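版式基础 第三讲讲义:网格怎么搭,怎么用,什么时候可以不理它

接着上次的说。上次下课前有同学问我,版心和页边距定好了以后是不是就可以往里灌文字了,我当时说先别灌,下节课讲网格。所以这一讲全讲网格。讲义是我照着自己的备课本子整理的,口水话比较多,大家将就看,课上画的那些草图我没办法都搬过来,请对着自己的笔记看。

先把作业的事说掉

上次交上来的页边距练习我都看完了,整体比我预想的好!很多人已经敢把外边距留大了,下边距也留得住。问题主要出在订口,也就是书脊那一侧。屏幕上看对开页,中间那道缝是一条细线,大家就照着细线去量,觉得留得够宽了。可是书一旦装起来,尤其是胶装,靠近订口的那一截纸是弯进去的,读者得把书掰开才能看见行尾的字。请各位回去找一本厚一点的胶装书,翻到中间,拿尺子贴着纸面量一次,再把书平放着用眼睛估一次,两个数差得挺多的。

另外有几位把页码放在了订口那一侧的下角。想一想你自己找页码时手是怎么翻书的,翻的是外侧,眼睛也看外侧。页码躲在里面,目录就等于白做了一半。这几份我都用铅笔圈了,下次上课发还。

一、网格到底是什么东西

我自己第一次听说网格的时候,以为是一种很高级的、带点数学味道的东西,非得算黄金比例不可。后来进了一家小出版社打杂(就是我老提的 Sorkow,做地方志和菜谱的,两样东西摆在一个书架上卖),才发现师傅们口中的网格朴素得很:就是把版心横着竖着切几刀,切出来的线给东西靠。字靠着它,图靠着它,图注也靠着它。没有东西要靠的时候,它就在那里待着,不出声。

竖着切出来的叫栏,栏与栏之间空着的叫栏间距。横着切的话,最细的一层是基线网格,也就是每一行字坐着的那条线;粗一点的一层,是把好几行并成一段,和栏一交叉,就成了一个一个的格子,我们叫它模块。有的书只需要栏,有的书只需要基线,画册和菜谱往往几样都要。长篇小说呢,一栏到底,基线对齐,别的都可以省。

这里有个词大家容易混。网格和版心是两码事。版心是文字和图片能待的那块地方,网格是这块地方里面的分法。版心没定,网格没法画;版心改了,网格要跟着重算一遍,别偷懒直接把旧网格拉伸一下塞进去,拉伸之后行距和栏宽的关系就全乱了。这个错我犯过,犯在一本已经排了一大半的书上,后来整整重排。

二、从字开始,往外算

很多教材讲网格是从纸张讲起的,纸多大,边距多大,切几栏。我的习惯反过来,先定正文的字。字号多大、行距多大、一行放多少字读起来舒服,这三样一定,栏宽基本就出来了。

中文和西文在这件事上差别不小。西文的一行是由长短不一的单词拼起来的,行宽有点伸缩没关系。中文正文每个字占的是一个方块,一行能放几个字是个整数,所以栏宽最好就是字号的整数倍。你要是随便给一个栏宽,软件为了两端对齐,会把多出来的那一点空隙匀到每个字中间去,单看一行看不出来,整页看就会觉得有的行松、有的行紧,像洗过几水的毛衣。Flultetti 那套排版软件里有一个按字数设栏宽的选项,藏得比较深,在文档设置的高级一栏里,机房的机器上都装了,大家去找一下。用别的软件也没关系,自己拿字号乘一乘,把结果填进去就好。

行距同理。正文行距定下来,它就是整页竖向的尺子。小标题占多高?占正文行距的整数倍。图占多高?也往整数倍上靠。图注的字小,行距也小,怎么办?可以让图注的第一行和正文的某一行对齐,后面的随它去;讲究一点的做法是让图注隔几行能和正文重新碰上一次头。我在课上演示的那份是图注走 5 行,刚好碰一次正文的基线。第一次看见它们碰上的时候我高兴了半天,虽然读者多半不会注意到。

说到标点。中文标点占一个字的位置,但真正有墨的地方只有一小块,所以行首行尾会显得缺一口。要不要挤压、要不要悬挂,是另外一讲的内容,这一讲大家先把软件里的标点避头尾打开,别让逗号句号跑到行首去就可以了。

三、切几栏

常有人问我切几栏最好。我只能说看稿子。稿子里面都有什么,先列出来,列完再切。纯文字的,一栏或者两栏。有图有注的,切多一点,图可以占宽的,注可以占窄的。表格多的,得看最宽的那张表有几列,网格要迁就它。

做杂志的人喜欢 12 栏,因为能对半分,能三等分,也能四等分,搭配起来花样多。这个道理没错,可是对初学的人来说花样多也是麻烦。我以前帮一本叫 Mastent 的小刊物做过几期内页,那时候年轻,上来就是 12 栏,觉得很专业。结果每一页都在纠结这张图占几栏,那段引文缩几栏,每页的答案都不一样,翻起来乱哄哄的。后来编辑把我叫过去,让我把前后几页摊在地上站着看,我一看就明白了,脸都红了。下一期改成了少得多的栏数,做得又快,样子也稳当。

所以这门课的练习,栏数我有限制:最多 8 栏。想多切的同学请先来跟我聊一聊,把稿子带上,告诉我多出来的那几栏给谁用。

栏间距也顺便说一下。太窄,两栏的字会连起来读,眼睛一滑就滑到隔壁去了;太宽,页面像裂开了。一个偷懒的办法是让栏间距等于正文的一个行距,或者两个字宽,先这么设,打出来看,再调。请注意是打出来看,屏幕上放大缩小,什么间距都显得合理。

四、先用手画

这一节年年都有人抱怨,我还是要讲。正式进软件之前,请先在纸上用铅笔把网格画一遍。不用多精确,比例对就行。手画的好处是慢,你画每一条线都要想一下它给谁用,画烦了自然就不会乱加。软件里加一条参考线太容易了,拖一下就有,拖着拖着满屏都是,颜色还都一样,自己都忘了哪条是干什么的。 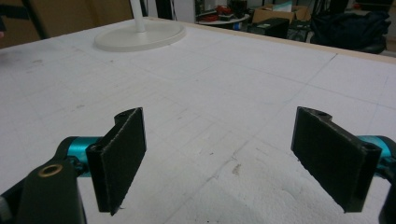 铅笔选硬一点的,HB 都嫌软,手一蹭就花。下笔要轻,网格线画得太重,往上面摆文字块和图块的时候,眼睛先看见的就是线,东西摆得好不好反倒判断不了。照片里白色台面上那些淡淡的铅笔格线,深浅就很合适,要对位置的时候找得到,不找它的时候也不抢眼。大家画草图照这个轻重来就好。画重了也别用橡皮狠擦,纸面起毛以后再画什么都发灰,换一张纸重画还快些。

画完线,另外拿一张纸,把正文块、图块、标题块剪成小纸片,在网格上挪。正文块可以涂成浅灰,图块涂深一点,标题拿粗笔画一道就行。挪来挪去,觉得哪种好就用手机拍下来,再接着挪。别一上来就用胶粘死!我见过有同学第一版就粘得结结实实,后来想改,连底下的网格一起撕掉了。

纸片挪到什么程度算完呢?我的标准是能找出一版最挤的和一版最空的。最挤的那一版,是稿子里图最多、字也最多的那一页;最空的那一版,可能是章首页,只有一个标题和几行引言。同一张网格,这两页都放得下,看着还像一家人,那这张网格就可以进软件了。只有中等密度的那种页面好看是不够的,因为那种页面随便怎么排都不会太难看。

五、进软件

进软件的顺序我建议固定下来,养成习惯:页面尺寸,页边距,基线网格,栏,模块,最后才是样式。基线网格的起点设在版心上沿,别设在纸的上沿,不然第一行字永远差那么一点点对不上,你会以为是自己眼睛有问题。

栏间距在练习里统一用 8 毫米。不是这个数有多好,是为了我批作业时方便摞在一起比,大家配合一下。自己的毕业设计随便你们怎么设。

样式这块,正文、小标题、图注、引文、页眉,每一种都要建样式,不要手动去改某一段的行距。手动改一段,当时挺痛快,等到全书要统一调一次的时候,那一段就像个钉子户一样留在原地,你还得一页一页翻着去找它。Endale 印厂的工人师傅跟我讲过,他们收到的文件里最怕的就是这种,文字看着没毛病,一换字体就有几段往外跑。

还有一个小毛病,我每年都会看到:基线对齐打开了,小标题的段前距却随便填了一个数。软件为了让下一行坐回基线,会自动往下推一行,于是小标题下面空出来一大块,同学就去减段后距,减来减去减不动,急得来敲我门。请回头看段前距,把标题连同它上下的空加在一起,凑成正文行距的整数倍,它自己就老实了。

页眉和页码要不要上基线网格?我个人是让它们上的,可它们在版心外面,有的软件基线只画到版心为止,那就自己算一下距离。也有设计师故意让页码脱开,觉得页码是另一层东西,不用跟正文一个节奏。这两种我都接受,只要整本书是一样的。

六、图片怎么靠

图的上边靠哪里,是大家问得最多的。图的上沿如果直接放在基线上,会比旁边的那行字低一截或者高一截,因为字是坐在基线上的,字的顶在基线上面。西文的做法常常是让图的上沿对齐大写字母或者小写字母 x 的高度;中文简单些,对齐字面的上沿就可以。下沿对齐哪里呢?有人对基线,有人对字面下沿,中文的字面会比基线再往下沉一点,差得极小。我一般对字面下沿,因为眼睛看见的是字的底,看不见那条线。

图的宽度尽量是整栏。可是总有那么几张图,裁成整栏就伤了内容,人物少了半个肩膀,或者地图少了指北针。这时候听图的,别听网格的。让图的一条边靠住网格,另外一边空着,空着的地方可以放图注,也可以什么都不放。空白不用害怕。初学的时候看见空白就想填,填个色块,填条线,填个小图标,填完页面反而碎了。

出血图就是图一直铺到纸边外面去的那种。它不归栏管,但它的那条内侧边还是要靠着网格,不然整张图像是不小心滑过去的。

跨页的图更要小心,订口那里会吃掉一条。人脸、文字、手,凡是重要的都要避开中缝。这跟开头讲的订口问题是同一回事,大家可以两处对照着看。我在 Sorkow 的时候做过一本菜谱,一条鱼跨两页,装出来中缝正好吃在鱼身上,鱼显得特别短,作者打电话来问这是什么鱼。

七、什么时候不理网格

讲了这么多规矩,总要讲讲什么时候可以不守。我的看法是,先守几本书再说。没守过就破,破出来的东西和没对齐看着是一样的,读者分不出来,只会觉得你马虎。

真要破,就破得大方一点。标题要往外跑,就跑出去一大块,别只跑出去一两毫米。图要歪,就歪得人人都看得出来是成心的。而且一页里面破一处就够了,旁边的东西越规矩,破的那一处越有劲。大家可以翻翻我放在资料柜里的那几期 Mastent,中间有一期的目录页就是这么做的,其余的字都老老实实靠着左边的栏,只有期号横着冲到了外面。我每次翻到都要多看两眼。(那一期不是我做的,我没那个胆子。)

还有一种情况是眼睛和尺子打架。圆的、尖的东西,尺子量着对齐了,看上去还是缩进去一点;引号、书名号开头的行也是这样。这个时候以眼睛为准,往外挪一丝丝。挪完以后在文件里做个记号,免得过几天自己以为是误差又给挪回去。

八、常被问到的几件事

网格线要不要印出来?一般不印。有些展览册子喜欢把它印成很浅的灰,当作装饰,那是另外一种用法,颜色要反复打样。

能不能直接拿别人的网格来用?练习的时候可以,而且我鼓励大家这么做。找一本自己喜欢的书,蒙上描图纸,把它的网格反推出来。先找正文的左右边,再找图的边,把几页的描图纸叠在一起对着窗户看,重合的地方就是栏。反推出来的网格拿来排自己的稿子,多半会觉得别扭,别扭的地方记下来,这比听我讲一节课有用。

中英文混排的时候基线怎么算?按中文正文的行距来,西文字体往往要单独调一下大小和高低,让它跟中文坐在一起不显得矮。做成复合字体存起来,别一个词一个词去改。

竖排书呢?道理是一样的,把这份讲义转九十度看就行了,栏变成段,行距变成横向的尺子。竖排的页眉页码有它自己的讲究,五月份会专门讲一次。

练习与交件

请从我发的那份稿子里选一个章节,搭一张网格,排出一组对开页,里面要有章首页,也要有图最多的那一页。交的时候把手绘的铅笔网格一起夹在里面,小纸片挪过的几个方案也拍照打印出来附上,乱一点没有关系,我想看的就是你们挪的过程。打印用普通白纸,按原大,不要缩印,裁到成品尺寸再交。背面写名字和学号,别写在正面版心里。

排好之后先自己检查一遍:把纸倒过来看,文字读不懂了,剩下的就是黑白灰的分布,哪里沉哪里空一下子就明显了。再拿一把透明直尺顺着图的边比一比,看有没有差一点点没对上的。差很多倒好办,差一点点最难看。

机房星期六上午开着,下午要腾给别的班,想打样的同学早点来,彩色打印机热机很慢,纸自己带。资料柜的书可以现场翻,描图纸在柜子最下面一层,用完请把剩下的卷好放回去。

下一讲是标点和行首行尾的处理,请带一张自己排过的正文页来,越密越好。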